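What the new arms have changed at work
2019-04-02

I have been at the Brostgate warehouse long enough to remember paper pick lists. We handle household goods and returns, mostly loose items that come back in the wrong box or no box at all. Since the start of the year management has been getting ready to put robot arms on two of the sorting tables. The outfit setting them up is called Hestelon, and the project has the name Torres, for reasons I never learned.

People keep asking me how it is going, so I am writing it down once.

There are 32 of us on the floor across both shifts. At the first meeting we were told that no jobs would be cut this year. They did say jobs would change. I was moved off the sorting table in the second week and given a desk, a monitor and a chair that is too low. My work now is to go through simulated rooms before the arm gets to practice in them. I look for things that are out of place or hard to make out, and I write a note for each one. A room goes back if I can't tell what I am supposed to be looking at.

My list for the last batch had 197 views on it. Some have an arm in them and plenty don't. After a few hours they run together, and I get up and walk to the dock and back.

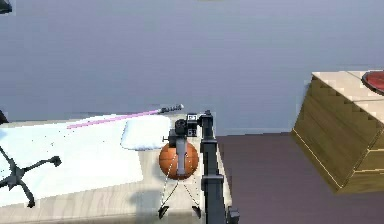
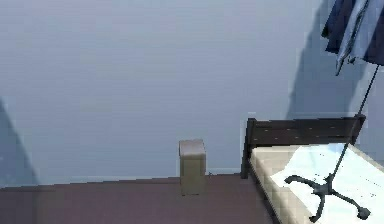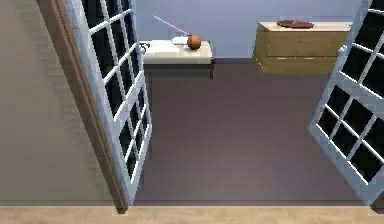 The pay is the same as before. My back is better and my eyes are worse. What I miss is the talk. At the sorting table you stood across from someone all day and the time went by. At the desk I can go a whole morning and only say hello.

The others have had it different ways. A few from the night shift went over to the Piseck building to learn how to clear faults and restart the cell. They got a small raise for it, which caused some bad feeling, and I think that was fair. The training was offered on a sheet by the time clock, and it was full before most of the day shift had seen it. We asked for a second round and it is supposed to happen later in April.

The other thing that changed is who gets asked. I used to know how to pick up an awkward item and never had to put it into words. Now somebody from the project comes by and wants to know where I would put my hand and why – and I have to stop and think about it. I don't mind that part. I would like it better if it counted as training hours, and I have put in a request.

The supervisor says the desk work will last about 3 months. After that I can go back to the floor or apply for one of the fault-clearing spots. I haven't decided. I did ask for a different chair, and the form for that is still on somebody's desk.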